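# Notes for the Curkbridge talk – waiting rooms and why we hate them

7 April 2023, second draft. Marion Forsyth goes on before me, so check with her how long the Q&A ran before I start promising people extra time.

**Opening**

Start with the dentist in Miltden. I was 20, I had a toothache, and the clock in that waiting room was seven minutes fast. I sat there convinced they'd forgotten me, and they were on time! I got really mad at people who had done nothing wrong. Let that sit for a second before moving on.

Then ask the room: who here has left a line they were almost at the front of? Wait for hands. Don't rush this (I rushed it last time and it fell flat).

**Part one: waiting with something to look at**

Main point – a wait feels longer when your eyes have no place to go. Fish tanks, old magazines, a jigsaw with a piece missing, it all helps. My grandmother kept a button jar by the door for visitors' kids, and I can still tell you what the big brass one felt like.

Talk about the survey Madhu Tiwari and I did in March. We got 867 cards back from the clinics, which was way more than we'd planned for, and we read every single one at Madhu's kitchen table. People wrote on the backs. They wrote up the sides. One person drew the ceiling, tile by tile, because that's what they'd stared at.

Read out two or three cards here. The ceiling one for sure. Skip the long one about parking unless the room is warm.

**Part two: the bowl on the counter**

Slow down here, it's my favorite bit. Candy came up on those cards more than the TV did, and I did not see that coming. People remembered whether there was a bowl, and whether it looked like they were allowed to take one.
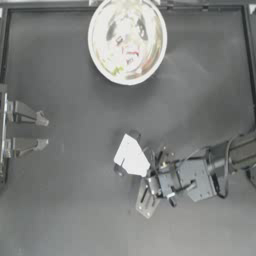
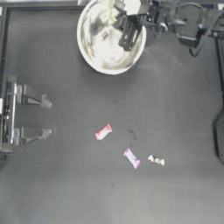
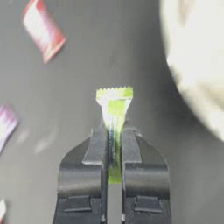
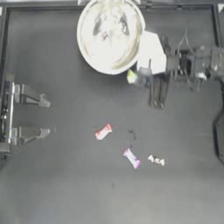
So, the permission thing. A full bowl says help yourself. A bowl with one piece in it makes everybody polite, and the piece stays there for days. I had a receptionist tell me she topped hers up at lunch for exactly that reason, and she noticed people started chatting to each other after that. One lady came up just to ask if the mints were for patients or for staff, and ended up telling her whole life story.

If someone brings up sugar and dental offices, yes, I know, have the laugh and keep going.

**Part three: being told the truth**

Change of pace. Drink some water.

The Srivastava clinic put up a handwritten board with the real delay on it. No software, a marker and a cloth. Complaints didn't go away, but the kind of complaint changed – people grumbled about the delay itself and quit grumbling at the person behind the desk. The desk staff cared a lot about that difference. Marion may have covered some of this already, so listen to her talk and trim if I need to.

Mention Trisutari here too, the little ferry office where they come outside and tell you the boat's late. Same idea, better weather.

Story about the man who went home, fed his cat and came back because the board said forty minutes. He made it with time to spare. Big laugh last time, so don't step on it.

**If there's time**

- chairs in rows or chairs in corners (corners, but ask them first)
- music: keep this short, everyone has an opinion and we'll be there all night
- the kids' table, and who wipes it down

**Questions**

Repeat each one into the mic. Somebody will ask about phones. Say that lots of the cards were from people holding a phone the whole time, and they still knew what color the walls were.

Leave the blank cards by the door on the way out, and bring more pens than last time.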